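Teaching two hands at once: a conversation with the Trotthorpe demonstration group

March 14, 2023

The group at Trotthorpe records demonstrations for multi-fingered hands. An operator wears a pair of instrumented gloves, the robot follows, and everything the robot senses during the attempt is written to disk for later training. The software that links glove to hand is called Vidal. The lead operator, who asked to be identified by role only, spoke to us between recording blocks.

We began with the sleeves. Each hand is covered over the palm and back, and the fingers are left bare below that.

"The cover keeps lint and carpet fibre out of the tendons," the operator said. "It also stops the camera picking up reflections from the back of the hand. The cost is that cloth moves. If it bunches up near the lens you lose part of the view, so we check it at the start of every block." 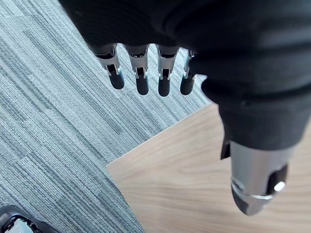
The first thing a new operator learns is how to hold still. Vidal reads the gloves 500 times a second, and a human hand at rest is never at rest. Filtering takes out the tremor but adds delay, and the operator feels delay as weight.

"People push harder when the robot lags. Then it catches up and they have overshot. We would sooner give them a slightly noisy hand that answers at once. After a few days they stop fighting it."

Mapping is the harder problem. The thumb on the robot is thicker than a person's and its base sits elsewhere, so copying joint angles directly gives a poor pinch. Vidal matches the distances between fingertips and lets the joints fall where they must. According to the operator this works well for small parts and badly for anything held against the palm.

"For a palm grasp I cheat. I close my own hand in a way that feels wrong and the robot's comes out right. That is a skill, and it is hard to write down. We tried to put it in the manual last July and ended up with a page that only made sense to those of us who could do it already."

Using two hands brings its own trouble. Each wrist camera sees the other hand as an obstacle for much of the time, and neither arm has skin that would register a light touch between them. The group sets a minimum gap in software. Operators may narrow it for a single task but may not turn it off.
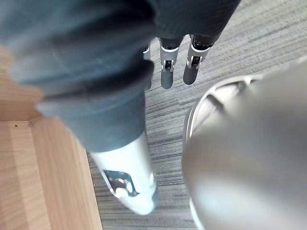
The gap was set by trial. Too wide, and the hands could not pass a part from one to the other. Too narrow, and the covers snagged. The present value came from Zellitz, a partner site that runs the same hands on a different arm, and it has been left alone.

Asked how many demonstrations a task needs, the operator was cautious.

"We plan for 1000 and then look at the curve. Our longest set so far stands at 1859, and the later ones added very little. What helps more is variety in the starting position. If I always come in from the left, the policy learns to come in from the left, and it is lost the first time the part is turned round."

Failed attempts are kept but labelled. A dropped screw followed by a clean recovery is worth recording in full. A drop where the operator simply gives up is marked and left out of training. The label is applied by the person who made the attempt, straight away, with a foot pedal.

We asked about hand guiding, where the operator takes hold of the robot and moves it directly. The group still uses it for arm paths.

"It is quick and you feel the contact. With the fingers it does not work, you would need more hands than you have. It also puts my arms in the camera view, and then the policy has learnt from pictures it will never see again."

The next set of recordings will use a fixture from Brallon, and concerns work close to fasteners on a flat board. The operator expects wrist views to matter most there, with the overhead view kept as a check. Block length will stay at 2 hours, after which error rates climb and the gloves need to be calibrated again.
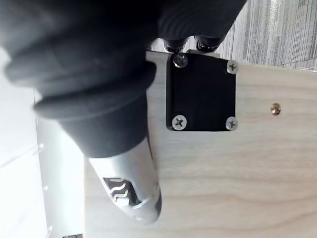

Notes on the set-up

Glove calibration is done with the hand flat, then in a fist, then with each fingertip touched to the thumb in turn. The full sequence is repeated after any change of operator. Recordings made before a failed calibration check are held back until a second operator has looked through them.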